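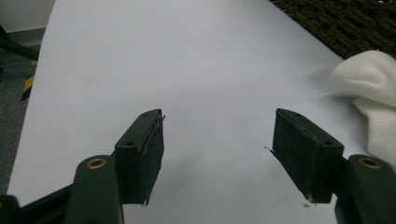 Stovgate shelf price and range records: data card

Version 4, released 31 January 2026
Maintainer: Leonie Harawira
Contributors: Nikau Tamihana, Rawiri Mudgway, Toon Dijkstra

Summary

Weekly shelf prices and stock status for grocery lines sold in the shops of three chains: Fatby, Brustlow and Šimkus. Each row is one line in one shop in one week. The set was put together for work on own-label pricing and on how quickly a price change at one chain is followed at the others. It holds no customer data, no till receipts and no loyalty card records.

Coverage

Shops: 292
Lines tracked: 1,000
Chains: Fatby, Brustlow, Šimkus
Interval: weekly

The list of lines was fixed at the start of collection and has not been extended. When a line is withdrawn by a chain, its rows stop and the status field in the last row is set to W. A replacement line is not linked to the old one unless the barcode is unchanged. Pack size changes under the same barcode are kept as one line and marked in size_flag.

Files

prices.csv: the main table
shops.csv: one row per shop, with chain, floor area band and postcode district
lines.csv: one row per line, with category, pack size and own-label marker
closures.csv: opening and closing weeks for shops that do not run the full period
notes.txt: corrections made since version 3

All files are UTF-8 with comma separators and a header row. Šimkus is written with the caron throughout. Software that reads the files as Latin-1 will split the chain into two groups on some joins, so set the encoding by hand if in doubt.

Fields in prices.csv

shop_id: text, matches shops.csv
line_id: text, matches lines.csv
week: year and week number, ISO style
price: shelf price in pence, whole number
promo: 0 none, 1 price cut, 2 multibuy, 3 card holders only
status: A on sale, O out of stock, W withdrawn
size_flag: 1 from the week a new pack size is first seen, otherwise 0
source: S shelf visit, L price list

Price is the ticket price before any multibuy. For promo code 3 it is the price paid by a shopper without a card. The card price was not collected before September and is left out of this release so that the column means the same thing all the way through.
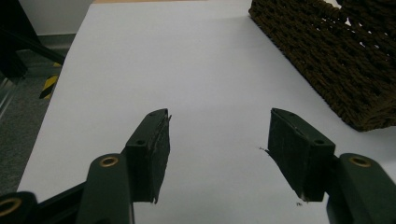
Rows with source L come from price lists supplied by the chains and carry no stock check. Their status is always A or W. Anyone working on availability should drop them first. Brustlow has the largest share of L rows, mostly in its smaller shops.

Cleaning

Duplicate rows were removed, keeping the later entry. Prices more than ten times or less than a tenth of the previous week's price were sent back for checking. Of these, 342 could not be settled and have a blank price. No missing prices have been filled in. Toon Dijkstra wrote the checking script, which is in the tools folder and needs nothing beyond a standard Python install.

Known problems

Fresh produce sold by weight is recorded per kilogram at Fatby and Šimkus but per item in a few Brustlow shops. The unit column in lines.csv does not catch this. Compare produce across chains with care.

Floor area bands were taken from planning papers and may be out of date where a shop has been refitted.

Multibuy terms are not stored. Code 2 covers both "two for" and "three for" offers.

Shops inside motorway services are not included for any chain.

Changes from version 3

Shop IDs no longer contain spaces.
Withdrawn lines now end with a W row at all three chains. Earlier versions did this for Fatby only.
The region column has been removed from shops.csv. Use the postcode district.

Use and citation

Free for teaching and research. Commercial use needs written permission from Stovgate, handled by Tayla Dunstan. Cite as: Harawira, Tamihana, Mudgway and Dijkstra, Stovgate shelf price and range records, version 4.

Report errors with the shop_id, line_id and week. Corrections go into the next version and are listed in notes.txt.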